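I've spent most of April reading a draft practice guide for two-armed tabletop robots, and I have complaints. Thread.

The draft comes out of the Feltstead working group. 24 pages, a lot of diagrams, and a checklist at the back that you're supposed to sign before every session. I like checklists. I don't like this one.

Item one: "Confirm that the workspace is in a safe state." Okay. Confirm how? Who looks, from where, and what would make them say no? If two people can sign the same line and mean different things by it, you've collected two signatures and that's all you've got.

Then there's the section on status lights. It says operators "may rely on" the arm indicators. Rely on them for what? A green ring tells you what the controller thinks about itself. It has no opinion on whether your sleeve is near the gripper.

I asked at Dratow, where I do bench work three mornings a week, what people there take green to mean. I got "powered," "ready," and "safe to reach in." Same room, same arms. The guide gives the color half a sentence. 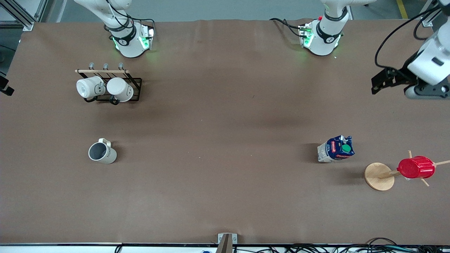 My other gripe is the word "reset." The draft wants the table "returned to its initial configuration" between runs, and never says how close is close enough. With mugs and racks that matters a lot. Handle pointing left or handle pointing right can be a different task for a gripper.

We tried writing it down properly. Which objects are on the table, which are upright, which are on their side on purpose, which way each handle goes. It took most of an afternoon and it's ugly to read. I still trust it more than "initial configuration."

Somebody always brings up the numbers. Berrada put out a write-up saying they'd logged 1130 runs under an early version of the guide with no incidents. Fine, but what did they count as an incident? I read it twice and couldn't find a definition. A dropped mug? A hand in the wrong place that got pulled back in time?

200 runs with a clear definition would have told me more.

And cables. One line in the whole document: "Cables should be managed." By whom, and to what standard? I'd take a dull rule like "no cable where a person stands or where an arm can reach it" and throw out two of the diagrams to make room.

To be fair, the part on stop buttons is good. Test it before the first run, with the arm moving, and write down who pressed it. You can do that, and you can tell later if it wasn't done. More of that please.

I've sent all this in as comments. The form cut me off partway through the cables bit, so I sent a second one. If you've used the draft on a real bench and think I'm being unfair, tell me which item changed something you do.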